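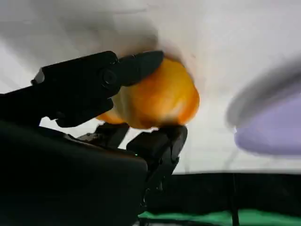
게브레메드힌 투파
Zeltmont 탕비실 간식 담당 (자원한 적 없음)

홈 탐색 알림 프로필 더보기

6월 1일부로 탕비실 과일 바구니를 맡게 됐다. 인수인계는 열쇠 하나와 "알아서 잘"이라는 네 글자로 끝났다.

첫 논쟁은 주황색 저거. 나는 파프리카라고 본다. 칼린 굿윈 님은 귤 종류라고 한다. 울퉁불퉁한 걸 보면 파프리카, 색만 보면 귤. 둘 다 물러설 생각이 없다.

주문서를 찾아봤더니 "주황색, 2봉지"라고만 적혀 있음. 전임자님 존경합니다.

칼린 님이 단톡방에 투표를 올렸다. 파프리카 12표, 귤 16표. 우리 층에 이렇게 사람이 많은 줄 몰랐다. 회의 때는 다들 어디 있었을까.

한쪽이 노르스름한 건 덜 익어서라는 의견과 원래 그런 품종이라는 의견이 또 갈림. 품종 얘기 꺼내신 분은 한 시간째 링크를 보내고 계신다. 제목만 읽었다.

먹어보면 되지 않냐는 분들께. 귤인 줄 알고 파프리카를 한입에 넣는 오후를 상상해 보시길. 저는 8월까지 이 일을 해야 합니다.

일단 바구니에는 "주황색"이라고 써 붙였다. 다음 주문은 바나나로 한다. 반대 의견은 칼린 님께.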